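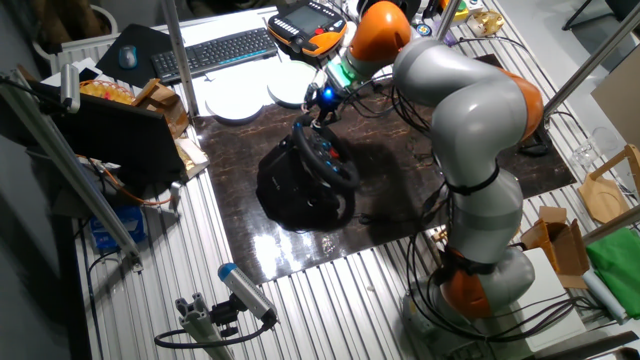
Direct drive for under 1,500 – is the Grecu worth it over a used belt wheel?

bcozma
Posts: 38
Been racing on an old belt wheel for six years and the itch has finally got me. The Grecu bundle (base, rim, two pedals) is 1,425 shipped. Every video I watch tells me direct drive will change my life and find me half a second a lap. Every one of those videos also has a discount code under it. Has anyone paid their own money for one, and did your lap times move?

Slowhands_Liviu
I paid full price in March. Lap times moved by nothing. I was mid-pack before and I'm mid-pack now. It feels better, sure. You catch slides earlier because the wheel tells you earlier, and then you spin anyway because you were going too fast into the corner.

gimton_rookie
Disagree with the above. I went from belt to the Grecu and dropped four tenths at our usual track inside a week. The detail over curbs is night and day.

Slowhands_Liviu
How many laps did you run that week compared with a normal week?

gimton_rookie
More, obviously. I had a new wheel.

Slowhands_Liviu
Well there you go.

TeodorN
Spend it on pedals. I'll say this in every one of these threads until I'm banned. The brake is where the time is, and the two-pedal set in that bundle is the same springy thing they've been shipping for years. A load cell brake and your old belt wheel will beat a fancy base with mush under your left foot.

lavoie_b
The pedal thing gets repeated so much that people stopped checking it. I bought the Cetora load cell set on that advice. More consistent into heavy stops, yes. Faster, no. And I had to bolt it down because it pushed my chair across the room, so add a rig to the bill. Then the rig flexed.

TeodorN
What rig?

lavoie_b
The Nastden folding one. I know. Don't.

TeodorN
A folding rig with a load cell brake, and you blame the brake?

lavoie_b
I blame the guy who told me pedals were the cheap upgrade.

bcozma
OK, so nobody agrees on anything, good to know. What about strength? The seller keeps pushing the bigger base for the headroom. I race clamped to a desk.

Elango G
On a desk you won't use half of what the smaller one puts out. I run mine at 38 percent and my monitor still shakes on the rough stuff. "Headroom" is a word for selling big bases to people with small desks. There is a real argument about clipping, where the weaker motor tops out and you lose detail in long fast corners, but you need to be running it near the limit before that matters.

gimton_rookie
Clipping matters way more than you're letting on. I could feel it on my old wheel.

Elango G
On your old wheel, I believe you. That's a different motor and a fraction of the torque.

Slowhands_Liviu
Also look at what spare parts cost. Mine needed a replacement quick release and it was 69 plus shipping, for a lump of metal. The warranty page says the rim is covered and the quick release is a "wear item". Read that page before you read any more reviews.

bcozma
Just read it. Shifter paddles are wear items too?? On a racing wheel?

Slowhands_Liviu
Yep.

TeodorN
Pedals don't have paddles, just saying.

bcozma
I'm going to sit on it for a month. If anyone near me has one and would let me drive it for an evening, send me a message – I'll bring food. I'd trust that over another unboxing.

gimton_rookie
You'll buy it. Everyone who starts this thread buys it.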